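Living with the Milter table from Grurkia
Reviewed by Felista Owino

I should say at the start that I wasn't looking for a new table. The old one had done us very well, wobble and all, and I would have carried on folding up bits of card to wedge under its leg until one of us gave out. But then my sister moved into a smaller flat and wanted it for her sewing, and suddenly we were eating supper off our knees, so off I went to look.

I tried two shops before I came to Grurkia. The first was Laizer, where everything was very handsome and very dark, and I could picture every crumb showing up. The second had a lovely oak thing called the Traltetti, but it was 33 centimetres too long for our kitchen, and my husband wasn't prepared to climb over the end of it to reach the back door (I did ask). The Milter was standing by the window at Grurkia with somebody's catalogue left open on it, and I knew more or less straight away.

It cost £771 with delivery, which made me swallow hard, I don't mind admitting. It seats 4 in comfort and a couple more if they are fond of each other.

Putting it together

The legs come separately and bolt on from underneath. It took the pair of us an evening, with a break for tea, and the only real trouble was turning the thing over afterwards. Do clear the floor first, and put a blanket down! The instructions are drawings only, quite small ones, and I needed my reading glasses and the big lamp.

The top

I chose the pale wood, and it is the part I have come to love best. It's a creamy beige with slightly darker streaks, and the lines wander along in long gentle waves, closer together in one place and further apart in another. There is one spot where they curl round each other in a loose sort of swirl, and I find myself looking at it over my morning toast. The finish is matt, so it doesn't glare at you at breakfast time, and I would choose it again over anything shiny.
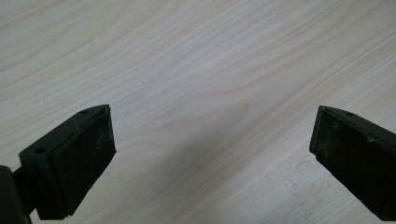 Looking after it

I wipe ours with a damp cloth and dry it straight after, and I've been strict about mats for hot dishes. There are a few faint pale marks if you go hunting for them, but they don't trouble me - a kitchen table has to be lived at. Grurkia sell their own care oil, though I haven't bought any yet and may ask about it when I go back in September for chairs.

Would I buy it again? Yes, though I'd wait for a sale if I could bear to. My one grumble is the edge, which is a touch sharp under the forearms when you're writing letters. A cardigan helps.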